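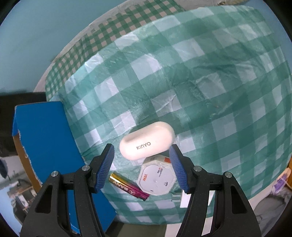 The Ollora Countertop Grain Mill

OK, so if you've been buying little bags of rice flour and buckwheat flour at the store, you already know what it does to the grocery bill. I put up with it for way too long, and then I bought an Ollora from Saarela and started grinding my own. I liked it so much I ended up stocking it in my shop!

It's a burr mill, small enough to sit next to the toaster (mine lives there full time), and it does rice, millet, buckwheat, sorghum, dry chickpeas and corn. Not popcorn with oil on it, please. Not flax or nuts either — they gum up the burrs and you'll be in there with a toothpick all evening.

The hopper holds 4 cups of grain. Turn the dial all the way left for fine flour and to the right for something closer to grits. I run rice through twice if I'm making a cake, once for pancakes. Start the motor first and then pour, or it groans at you.

It is loud. My neighbor Roscoe Kapoor has heard it through the wall, so I don't grind before 8 in the morning anymore.

What comes in the box

Mill with lid and hopper
Flour bin with a snap-on cover
Cleaning brush
2 burr sets, one steel and one ceramic (the ceramic one is what I use for rice)

Cleaning

Unplug it, lift out the top burr, brush everything down. No water on the burrs! If the last thing you ground was wheat and you're cooking for someone gluten free, brushing won't cut it. Keep a separate mill for that.

Colors are cream and dark gray. The gray is sometimes on back order until September, and Raimo Juntunen at Saarela lets me know when more are coming, so email me and I'll put you on the list.

Spare burrs are sold separately, and so is the Esteo flour sifter, which fits right over the bin. Pickup is at the Oncombe shop, side door, or I can ship it.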